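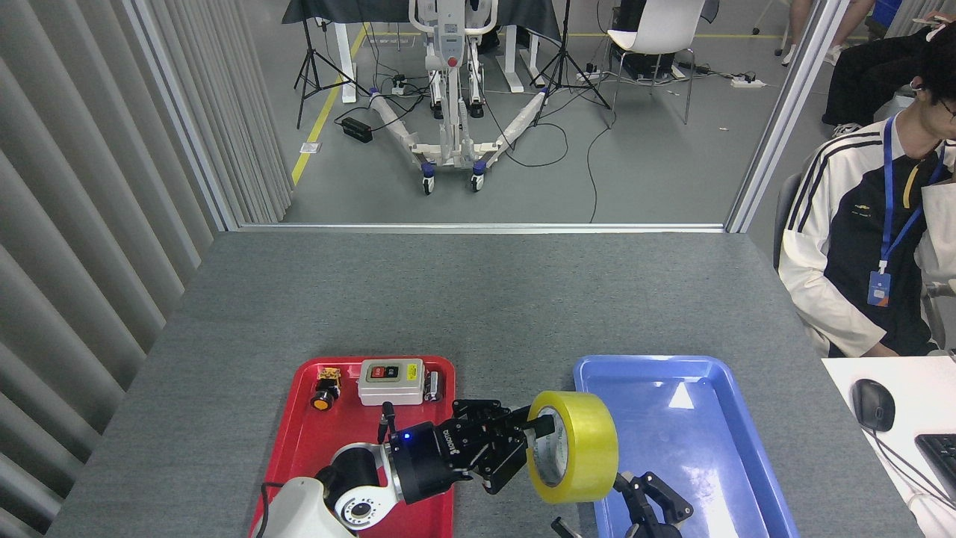
Yellow packing tape, gray tabletop.

Livestream for a hybrid fundraiser - one encoder or two?

Posted 15th September in Event Streaming

Doing a hybrid gala for a nonprofit in Remdale. 140 people in the room, and they've sold 1,000 virtual tickets. Three cameras, one switcher, one laptop doing the encoding. Venue internet is shared with the hotel guests and the sales guy couldn't tell me the upload speed. Client wants the paddle raise live, no delay for the folks at home. Do I need a second encoder or am I overthinking it? Budget left is $2,000 and I still have to rent a confidence monitor for the MC.

remdale_av

erlowstreams
Second encoder yes, but fix the internet first. Two encoders on one bad line is still one bad line. Ask the venue for a wired drop on its own VLAN and get it in writing. Then run a speed test at the same time of day as the show, not at 10am when everybody's checked out. Bring a bonded cellular unit as backup, you can rent one inside your budget.

No delay isn't happening btw. Tell the client now. We had 15 seconds on our last one in February and just had the auctioneer hold each level open longer so online bids could land. Worked fine. Put a person on the chat who can wave at the stage.

Also get the remote speakers to send you a recorded copy of thier remarks beforehand. If the call drops you roll the tape and keep going.

Dranosex
just use your phone hotspot, did a whole wedding that way

lindqvist_b
Would not do the hotspot for 1,000 viewers with money on the line. Agree with erlowstreams on the wired drop.

One thing to add - keep the donate page separate from the video player. If the stream dies people can still give. And record locally on the switcher, seperate card, the whole night. Client will ask for it the next morning.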